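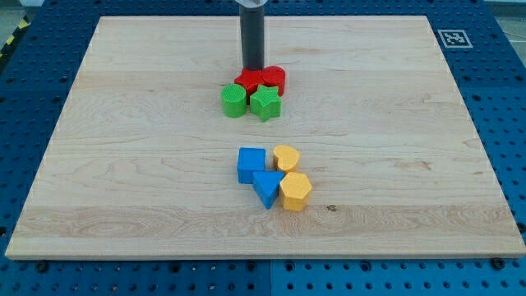

Colored blocks, red star included, on a maple board.

Seler Astel Bracelet Review: Jewelry for People Who Would Prefer to Be Standing in a River

By Flora Geddes
April 2023
Filed under: Wearables, Gifts, Things With Hooks

I own more fishing jewelry than I have caught fish this season. Some of that is the season's fault. Most of it comes from relatives, who learned years ago that I like fishing and have not felt the need to learn anything else.

The Astel is one I bought with my own money. It's a wrap bracelet made by Seler, a small workshop that used to do only dog leashes, and you can still sort of tell. You get a length of braided cord that goes twice around the wrist, a brass clasp shaped like a fishhook (no barb, no point, my dentist can relax), and a little brass tag stamped with a wave or a mayfly. I got the mayfly. It costs $34 plus shipping, and it comes in moss, rust, navy and a color called Dawn Patrol, which is beige.

I wore it for 23 days without a break, including in the shower, under a winter coat, at two funerals' worth of small talk (one funeral, very long) and on four trips to the river.

Sizing and first impressions

Seler asks you to measure your wrist with a strip of paper and then pick small, medium or large. I measured twice, got two different answers and ordered the medium. It fits the way a watch fits after Thanksgiving. If you're between sizes, go up. The cord does relax, and by the second week I could get a finger under it without planning ahead.

It arrived in a cotton pouch with a card telling me that the river is always inside me. I've had giardia, so this landed differently than they intended.

The braid itself is lovely. It's tight and even, with a thin fleck of a lighter color running through the moss, and it has a bit of heft when you pick it up. The ends are whipped with thread and sealed, and I went looking for fuzz and couldn't find any. Whoever is doing that part of the job should get a raise.

The clasp

The hook slips through a loop at the other end of the cord and is held there by tension. With two hands this takes a second. With one hand, which is the number of hands you have left over when you're putting something on your wrist, it took me most of a cup of coffee the first morning. I eventually worked out that you pin the loop against your hip, bring the hook in from underneath and don't breathe. After a week I could do it while talking.

Once it's on, it stays on. It came undone twice in all that time, both times while I was pulling off a sweater. The bigger nuisance is that a hook, even a blunt one, is still shaped like a hook. It has caught on my landing net, a shopping cart, a stranger's scarf and the mesh pocket of my vest, where it held on with more determination than anything I've tied on purpose.

Does it hold up?

The cord, yes. Mine has been soaked, sat on and rubbed against a cork grip for hours, and it looks better than it did new. It dries slowly, though. Wear it wading and you'll have a cold wet ring around your wrist until well after lunch, and it will leave a damp stripe on your shirt cuff at the office. I tell people it's a lifestyle.

The brass is another story. It isn't lacquered, and Seler says so on the product page, in the small type below the picture of a man laughing at a tackle box. By day five mine had gone from gold to penny, and by day ten there was a faint green mark on the inside of my wrist. It washes off. I rubbed the tag with a dab of Dratenance, the metal polish in the squat tin that everyone's uncle has, and the shine came right back and stayed for a week or so. If you don't want a bracelet with chores, keep reading.

How it compares

The obvious rival is the Menzies cuff. That one's sterling silver, hand-engraved with a fish along the outside, and it's $133. I borrowed one from my sister-in-law, who has never held a rod but has excellent taste. The engraving is beautiful. It goes on one-handed, it doesn't turn you green, and it looks right with a blazer. I also spent every minute of wearing it worried I was going to put a dent in it, and after a morning on the water it felt like handcuffs in a freezer. I gave it back with some relief.

There are cheaper ones at every airport and bait shop. I've had a few. They're usually glued where they should be stitched, and the glue gives up first.

What other buyers say

The Seler site lists 559 reviews for the Astel, and I read far too many of them over a sandwich. The happy ones were nearly all gifts. The unhappy ones were nearly all about the clasp, plus one man who was upset that the hook couldn't be used to catch a fish. He had tried. He gave it two stars - generous, I thought, considering.

Seler's customer service was quick when I wrote to ask about a longer loop. They'll add one free of charge if you put a note in with the order. I wish that were a button at checkout, but at least it exists.

Good stuff
Cord and finishing are first-rate
Comfortable once it loosens up
Free long loop if you ask
Subtle enough for work, so long as nobody at work has a scarf

Less good stuff
The clasp has a learning curve
Bare brass tarnishes fast and may mark your skin
Stays wet for hours
The card

Who should get it

Anyone who fishes a little, works a lot and wants something on their wrist during the quarterly budget call that isn't a smartwatch telling them to stand up. It's also a safe gift for the angler in your family, and much safer than trying to buy them flies. Ask for the long loop. Get the moss or the rust, and skip Dawn Patrol unless you enjoy seeing where your coffee has been.

If you mostly want to dress up, save for the Menzies and leave it home on river days.

Rating: 4 out of 5. I took off a full star for the clasp, thought about giving half of it back for the braid, and then caught the thing on my sleeve while typing this.

Update: a reader asked whether the tag comes off. It does, with small pliers and some swearing. The split ring underneath is steel, so don't lose it, and don't do this over a sink.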